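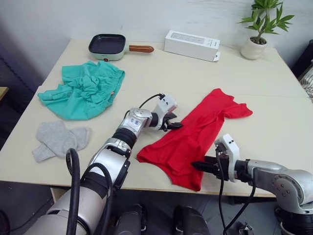 Bench 2, both arms on the red garment. Teal and gray pieces still to be sorted.

Plandthorpe Technical College, Robotics Workshop
Student Project Notebook, Garment Handling Group
Entry for February, afternoon session, begun 1:40 p.m.
Entered by Toon Jansen

Purpose of session. The group is preparing for the folding event of the Lindita student competition. The rules allow one table, two arms and a mixed set of clothing placed without order. Each piece must be separated, flattened and folded. The rules also require that household objects remain on the table during the run, and that none of them be moved by the arms. We have kept the pan, the long box and the plant along the back edge for all practice runs this month and shall continue to do so.

State of the software. The session used the policy trained on the full set of teleoperated demonstrations, which now stands at 2554. Of these, 1484 were recorded by the present class. The remainder come from the 2022 group and were made with a different table height. Whether the older recordings help or harm is an open matter and is discussed below.

Procedure. Arms were homed and both wrist cameras checked before clothing was placed. The students took turns at the stop button, one person at a time, with the name entered on the run sheet. No one is to reach over the table while the arms are enabled. This was reminded to the class twice.

Observations on the red garment. Long diagonal creases are the hardest case for us. The policy tends to choose two grip points that lie along the crease, and pulling from those points makes it longer. The students proposed adding a short set of demonstrations in which the second grip point is always taken across the crease. I have agreed to this. Recording will need one full session, and the Riltonine finger pads should be replaced first, as the present pair is worn at the tips.

Grip force was left at the setting from last week. A lower value was tried on the thin cotton practice cloths and the fingers slid off the hem. Please do not change it in the shared file without writing the old value here.

Observations on the shorts. Elastic waistbands remain a separate problem. The gathered edge is easy to pinch and gives a secure hold, but it draws the cloth together and the leg side does not follow evenly. The planner then measures the piece as narrower than it is. Students should record the width at the hem and at the waist as two separate values. The template on the shared drive has been changed for this purpose — use the new one.

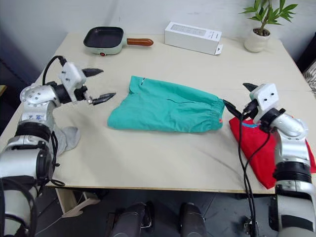
Letay Assefa wrote in the margin that the older demonstrations ought to be removed before any new ones are added, as otherwise we shall not know which change made the difference. She would prefer to train once on the present class's recordings alone, keep that result as a baseline, and only then bring in the crease set. She also asked that the waistband cases be labeled by hand, and offered to take the first share of them.

I find this reasonable and have changed the plan accordingly. The crease recordings are put back by one session. The labeling comes to 143 clips and should be divided evenly among the students, with each clip marked by one person and checked by another.

Equipment notes. The cables at the right wrist hang lower than they should and pass near the front edge of the table. They are to be tied up before the next run, with enough slack left for full wrist rotation. The replacement cable clips ordered from Brandão have not arrived. Cloth ties may be used until then, but not wire.

Run sheets are in the gray folder beside the controller. Two students left the column for table position blank and should complete it.

Power off at 4:25 p.m. Keys returned to the office.

To do before next session:
Replace finger pads on both grippers.
Start baseline training, present class only.
Divide the waistband clips and post the list on the door.
Ask the competition office if socks count as one piece or as a pair.

T.J.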